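Workshop notebook, Killanby shed
12 Jun 2025

Glue day, or it was meant to be. I'm still on the small table for the sunroom, the one I've been calling Lenura because every project in this book gets a name and I'd run out of sensible ones. Got in early with a thermos and a plan and only stuck to the thermos.

Hide glue

Soaked the granules overnight in cold water and they'd swelled up nicely by breakfast, like fat little bits of marmalade. Warmed the lot in the old jar inside a saucepan of water. The cheap kettle thermostat overshoots, so I kept lifting the jar out and putting it back like a nervous parent. First brush test was too thick and left ropes. Added a splash of hot water, then another splash, and the second one ran off the brush in a steady string, how I like it.

Smell is what it is. I don't mind it, but I did leave the door open and the shed got cold (it's June, what did I expect) and cold is the enemy with this stuff. Shut the door. Put up with the smell.

Legs to aprons

Dry fit first. Three of the four legs went home with hand pressure and a tap. The fourth wouldn't seat, and I spent far too long shaving the tenon before I thought to look in the mortise, where there was a crumb of chisel waste jammed in the bottom corner. Picked it out with a dental probe and the joint closed straight away, only now of course it's a bit loose on one cheek thanks to all my shaving! Glued a scrap of veneer to that cheek and I'll trim it back tomorrow. So the glue-up became a partial glue-up: one end frame done and clamped, the other waiting.

Clamp notes for whoever borrows this book: pads on both jaws, check the diagonals before the glue grabs, and don't do what I did and go hunting for the square with the clamps half on. Diagonals came out 3 mm different on the first go. Slid one clamp head towards the long corner, snugged it up, and they matched.

Finish samples

While the clamps were on I went back to the sample boards for the top. Oil on its own is lovely on the blackwood but it goes flat and thirsty looking after a few weeks of mugs. Shellac first and then wax looks the best by a mile and I know full well it'll ring the first time someone puts a hot cup down. I'm leaning towards the hardwax oil, the Cosumis stuff in the dented tin, thinned for the first coat and straight for the second. The board I did that way has been living on the kitchen windowsill and has had coffee, lemon and one wet pot plant on it. Still decent.

Colour is the other argument I'm having with myself. With the sapwood left in there's a pale stripe down one side and I go back and forth on it. I quite like it in the morning light and hate it after lunch. Could flip the board so the stripe sits against the wall. Could stain it. I don't want to stain it.

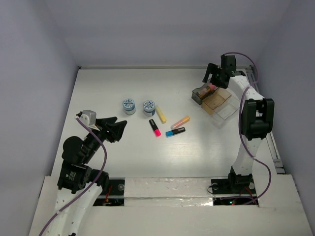 White top, grey rails, pale walls. 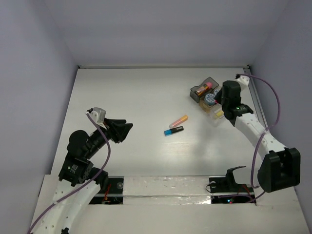 Sharpening

Did the two wide chisels and the smoothing plane iron on the Eze stones while I waited. The coarse one has dished again, so flattened it on wet and dry stuck to the glass offcut, pencil grid on the face, rub until the grid's gone, and once more for luck. The plane iron had a nick near one corner from that buried staple. Ground it out by hand, which was dull work, and then it took shavings off the test block you could read through. Very happy with that.

Note to self, the strop compound is down to a nub. Also the honing guide is slipping on the narrow chisel again. I reckon it wants a bit of sandpaper glued to the jaw, gritty side in.

For next time

- Trim the veneer patch and dry fit the fourth leg before heating any glue
- Second end frame, then the long aprons
- Cut 9 table buttons for the top, one spare included (slots are already done)
- Second coat on the sample with the stripe
- More granules, the bag's nearly at the bottom
- Find the other half of the cork sanding block, last seen under the bandsaw bench

Clamps can stay on overnight. Left the glue jar in the fridge door with a label on it this time.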